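Set-up guide for presenters, Zervas two-arm counter demo
Tunudstead open day, June

## 4. Running the visitor station

This section covers the simulated kitchen counter that visitors watch on the large screen. For the hardware cell behind the glass, go to section 5. One person can run this station alone once it is started, but two are better when a school group comes through.

Before you begin, check that section 3 is complete and that the workstation has been on for at least seven minutes. The physics server starts slowly and the launcher doesn't warn you if you are early.

### 4.1 Starting the station

1. Log in to the workstation with the presenter account. The password is on the card inside the front cover of this binder.
2. Open the Flisten launcher and choose **Counter, two arms** from the scene list.
3. Enter layout number **741**. Layout 700 uses the same marble counter, but we keep it for the afternoon talk.
4. Press **Load** and wait for the status light in the launcher to turn green.
5. Press **Present**. The launcher menus disappear and the counter view moves to the large screen.
6. Check the view against the one printed here. You should have the hand on the left, the gripper arm on the right, and the red bowl and blue plate between them.

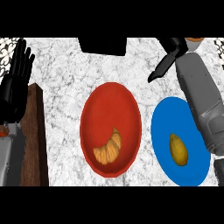 7. Open Kiko on the tablet and tap **Connect**. If it asks for a port, enter **1514**.
8. Tap **Hold** once, then **Release**. Both should register in the log at the bottom of the tablet. If only one does, disconnect and repeat step 7.

**Note:** The black bars at the top and bottom of the view are normal for this station. Do not change the display settings to fill the screen. The tablet overlay uses the same dimensions and will no longer line up.

**Caution:** Kiko can also connect to the hardware cell. Read the name at the top of the tablet before you tap anything. It must say **Counter**. If it says **Cell**, disconnect and tell the person at the glass.

### 4.2 Giving the demonstration

A full run with talking takes one slot on the visitor schedule. Keep the order the same each time so that groups leaving the cell don't arrive in the middle of yours.

1. Let the group settle, then say that they are watching a simulation. Some visitors will take it for a camera feed unless they are told.
2. Point out the two ends. The left arm carries a hand with fingers, and the right arm carries a parallel-jaw gripper. Ask which one they would choose for picking up a croissant. Give them time to answer.
3. Tap **Run** on the tablet. Stand to the side of the screen, near the doorway.
4. Talk over the motion if you are comfortable doing so. If you aren't, let it play and take questions at the end.
5. To stop on a particular moment, tap **Hold**. The arms stay where they are until you tap **Release**.
6. When the group has finished, tap **End run**. Do not reload the layout between groups unless you need to – it takes the screen away for longer than you would think.

Visitors often ask whether the dishes are fixed to the counter. They aren't. In this layout the dishes and the food are all separate objects and any of them can be moved. The croissant may be in the red bowl at one point and up at the far edge of the counter at another, with the bowl empty. Both are valid states and neither one means the station has failed.

**Note:** If someone asks about speed, say that the simulation can be run faster or slower than real time and that we show it at real time. Leave figures to the afternoon talk.

**Caution:** Don't hand the tablet to visitors. The **Run** and **Clear layout** buttons are next to each other, and clearing the layout sends you back to 4.1, step 2.

### 4.3 Changing the view

The right arm can travel far enough that its gripper leaves the picture. You can carry on with the demonstration like this. If the group wants to see the gripper, tap **Hold**, then **Home right**, and wait for the arm to come back before you release.

Use **Home left** for the hand in the same way. Avoid homing both arms together while people are watching, as the launcher pauses the picture until both have finished. 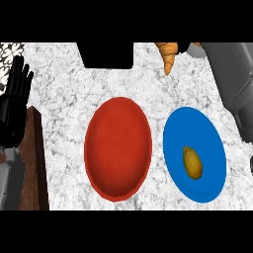

**TROUBLESHOOTING**

**The launcher light stays amber.** The physics server isn't ready. Wait, then press **Load** again. Don't restart the workstation for this.

**The tablet connects but nothing moves.** Check for **Hold** in the tablet log. A held run looks the same as a stopped one.

**Food has gone off the counter.** End the run and reload layout 741.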